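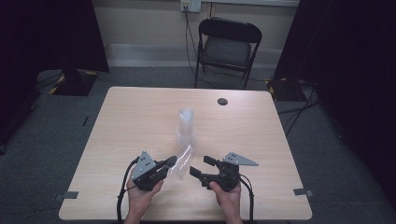 *Page last changed: March*

# Questions about the Prutolis listening evenings

We receive many of the same questions by mail, so we have collected the answers on this page. If your question is missing, please write to us with the form on the contact page. We answer on Monday, normally before 6 p.m.

## What is a listening evening?

We play one complete album from the first song to the last, on good speakers, in a room where people do not talk during the music. After the album there is a break, and then one hour when guests may play single songs they brought.

## Which kind of music do you play?

Mostly blues, soul and older rock, with some new bands from our region. In January we had a whole month of slide guitar. We do not have a rule against any style, but very long electronic pieces did not work well in our room, and we now keep them for the summer program.

## Where do you meet?

In the upper hall of the Tandano, at the end of Cai Street. The entrance is the green door at the side. The main door belongs to the restaurant and they can not let you upstairs from there.

## At what time should I come?

The door opens at 7 p.m. and the album starts at 7:30. If you arrive later, please wait on the stairs until the side of the record is finished. Then we open the door again for a short moment.

## How many seats do you have?

The hall has 48 seats. We do not sell standing places. On some evenings all seats are reserved a week before, especially when the album is a famous one.

## How much does it cost?

A single evening costs 11 dollars. Members of the Caleo circle come in for free and may bring one guest for half the price. Children under twelve do not pay, but they need a seat, so please reserve it also for them.

## What is the Caleo circle?

It is our yearly membership. It started as a mailing list for people who exchanged live recordings, and the name stayed. You get free entry, a printed program four times in a year, and the right to borrow from the record library. At this moment the circle has 578 members.

## Can I suggest an album?

Yes, please do. There is a form on the program page. We read all suggestions, but we choose only one guest album each month, so it can take a long time. You have a better chance when you write two or three sentences about why you like the album. Please do not send us the same suggestion every week.

## May I bring my own records for the second part?

Yes. Bring one or two, in clean condition, and give them at the desk before the album starts. Write your name and the song on the small paper you get there. We accept vinyl and CD. We can not play music from a phone, because the amplifier in the hall has no connection for it.

We treat your records with care, but we can not pay for a record that is damaged. If it is very valuable, maybe leave it at home.

## Do you also have live concerts?

Two times a year, in spring and in autumn. Usually it is a solo player or a duo, without drums. The neighbors above us are friendly people and we want to keep it this way. Tickets for concerts are sold separately, also to members.

## My band would like to play. How can I apply?

Send us a link to three songs and a few lines about the band. A live recording is more useful for us than a studio one, even when the sound is not perfect. Please tell us how many musicians you are and if you can play at a low volume. We choose the spring concert in the autumn before, and the autumn concert in the spring.

## How does the record library work?

The library has 3422 records at present, and the list can be downloaded from the library page. Members can borrow up to four at one time, for three weeks. You pick them up at the desk during the break. If you are late one time we send a reminder. If you are late often, we ask you to wait some months before you borrow again.

## Can I cancel a reservation?

Yes, until noon on the day of the evening. Use the link in your confirmation mail. After noon we can not return the money, but you may give your seat to another person. You do not need to tell us the new name.

## Is the hall accessible with a wheelchair?

There is an elevator behind the restaurant kitchen. Please write to us one day before, so that somebody can meet you with the key. The restroom on our floor is wide enough for a wheelchair.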